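Demonstration gathering (PC teardown)

Demonstration gathering is the job of collecting examples for a learning system to copy. A person gets a robot to do something, everything it senses and every move it makes gets saved, and the pile of recordings is then used to train the thing that will drive the robot later. I've written most of this page from my own time on the Bikix project, which is all about desktop computers, so forgive me if it leans that way (please do add your own corner of the subject if you work with laundry or fruit!).

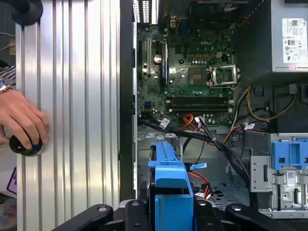 Page last changed: October, by Wastico (minor edit)

Background

Bikix started as a side project at Clendix, and the idea was simple enough – old office PCs come in by the pallet, and we wanted arms that could help take them apart and put them back together. The trouble is that no two minutes inside a computer case look the same. Cables flop about, levers sit at odd angles, and the shiny bits play havoc with the cameras. Writing rules for all that was hopeless, so we went for examples instead, and our first proper batch came to 3000 of them.

What gets recorded

One example is called an episode. In our set an episode covers a single small job, such as lifting a processor out of its holder on the bench or lining up a memory module with its slot. Each one holds the camera views, the joint positions, how far the gripper is open and a short line of plain text saying what the job was. The close view from the gripper is lovely for fine work, but it loses track of the bigger picture, so a fixed view of the bench goes in alongside it.
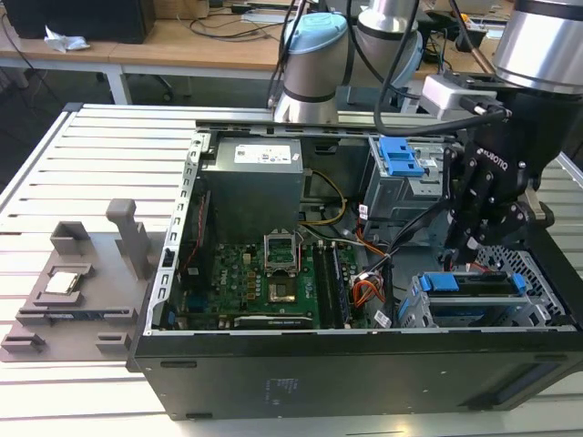 An opened tower on the bench, with the processor in its holder on the left and a gripper reaching into the case.

Sessions

A session on Bikix is 40 episodes, and then you stop, whether you feel tired or not. I once did 3 sessions back to back on a Sunday and the last lot was so sloppy that we threw out the whole thing. Between episodes the bench gets reset by hand. We nudge the tower a little each time too, or the system simply learns where the case was and ignores what it sees!

Sorting and labelling

Episodes go into Lis, our in-house viewer, where a second person watches them back and gives a score from 1 to 5. Anything scoring 1 is dropped. I used to bin every fumble as well, but now I keep the ones where the operator misses and then puts it right – the trained system needs to have seen a recovery or two.

Open questions

How much variety is enough is still argued over on the talk page. I'm in the camp that wants more makes of computer before more episodes, though finding the time to swap towers is another matter.

See also: Teleoperation; Episode scoring; Lis (viewer)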